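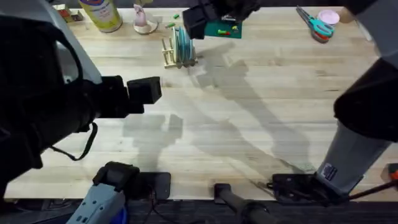
Bundgaard to close Tatton filling line and move hand cream production under one roof

Bundgaard, the skincare manufacturer, has confirmed that it will end filling and packing at its Tatton site next spring and bring the whole of its hand and body range together at its main works. The decision affects the Flaroseck hand cream, the unscented body lotion and the two lip balms sold under the same name.

The company told staff of the decision at a meeting in October, before informing its stockists by letter. It said that the Tatton building, which it has leased for many years, could not be altered to meet its plans for the range, and that the landlord had been given notice in accordance with the terms of the lease.

There are 70 permanent posts at Tatton. Bundgaard said that every member of staff there would be offered a post at the main works on the same grade, and that those who did not wish to move would receive a redundancy payment above the legal minimum. A period of consultation has opened and will run until the end of the winter. No final figure for redundancies will be given before it closes.

Eskil Magnusson, managing director of Bundgaard, said the company had considered keeping the lip balms at Tatton and moving only the creams.

"We looked at that option with care, and the staff representatives asked us to look at it a second time," he said. "The balms are poured warm and need their own room, and on paper there was a case for leaving them where they are. The difficulty was that we would have been running a large building for a small part of the range, with its own laboratory, its own stores and its own goods entrance. We could not justify that to the board."

Mr Magnusson added that the company regretted the effect on employees with long service, a number of whom had worked on Flaroseck from its first year.

Customers have been told to expect no break in supply. Stocks of the hand cream will be built up over the winter, and the last batches filled at Tatton will carry the present label. Batches made after the move will carry a revised label with the new site address and a slightly larger ingredients panel. Both versions will be on sale together for a time, and retailers have been asked not to return the older tubes.

The formula of the hand cream will stay as it is. Bundgaard has had to address the matter directly, following a number of enquiries from customers who remember the change made to the body lotion some years ago, when a different thickener was used and many buyers found the lotion slow to sink in. That change was later reversed.

Rosario Melis, head of product safety at Bundgaard, said that trial batches had been made on the equipment at the main works and compared with cream from Tatton.

"A cream is sensitive to the vessel it is made in," she said. "The same ingredients in the same amounts can come out thinner, or with a different feel on the skin, if the stirring is faster or the cooling is slower. We made our first trial at 200 kilograms and were not content with the texture. The cooling time was lengthened and the second trial was accepted. We shall repeat the work at full size, at 2000 kilograms, before anything is released for sale."

The full-size batches will be kept in store and examined at intervals in the usual way for colour, scent, thickness and the condition of the preservative. Bundgaard said that results would be passed to the independent safety assessor and that the product file for each item would be brought up to date before the first delivery leaves the new line.

The tubes themselves will also change, although not at once. The present tube has a screw cap, which has drawn complaints from customers with stiff or painful hands. A flip cap was tested with a panel of regular users earlier in the year and was preferred by most of them. It will be brought in on the 75 ml size first and on the smaller handbag size later. The glass jar of the same cream, sold mainly through pharmacies, is to be withdrawn when stocks run out.

Skustidance, the distributor that supplies the range to independent chemists and department stores, said that it had received assurances on delivery dates and did not intend to limit orders. Gerardo Fiore, its commercial director, said that his chief concern was the period before Christmas, when gift sets containing the hand cream and a lip balm account for a large share of sales.

"The gift sets for this year are already packed and in our warehouse, so the present season is not affected," Mr Fiore said. "For next year we have asked for the sets to be delivered a month earlier than usual — and that has been agreed in writing."

Mr Fiore said that shops had also asked whether prices would rise. Bundgaard has stated that the recommended price of the hand cream will be held until next summer. It has made no such undertaking for the lip balms, and has pointed to the higher cost of beeswax.

Staff representatives at Tatton have criticised the timing of the announcement. Fulvio Donati, who speaks for employees on the site, said that the workforce had been given to understand as recently as the spring that the lease would be renewed.

"People made plans on the strength of that," he said. "Some have bought houses close to the works. The offer of a post elsewhere is welcome, and we recognise that it has been made to everyone, but the journey is a long one and there is no direct bus. We have asked for a works coach for at least the first two years and we have not yet had an answer."

Bundgaard said that transport formed part of the consultation and that it would reply to the representatives in full. It has agreed to pay for training for any employee who moves to a different kind of work, and to allow time off for interviews with other employers.

The small shop at the Tatton gate, where members of the public may buy slightly marked tubes and discontinued shades of tinted balm at reduced prices, will remain open until filling ends. Opening hours are unchanged. Loyalty cards issued by the shop may be used on the company's website after that date, and customers holding unused gift vouchers are advised to keep them, as they will be honoured in the same way.

Siyabonga Oosthuizen has been appointed to manage the transfer. He joined Bundgaard from a maker of sun creams and will report to Mr Magnusson. His first task is to agree the order in which the products will move. The body lotion is expected to go first, followed by the hand cream, with the lip balms last.

The future of the building has not been settled. The landlord is understood to have received one enquiry from a food company, but no terms have been discussed.

Retailers with questions about orders placed for the new year should contact Skustidance in the first instance. Questions about ingredients, allergies or the suitability of a product should continue to be sent to the customer care team at Bundgaard, whose address and telephone number are printed on the carton.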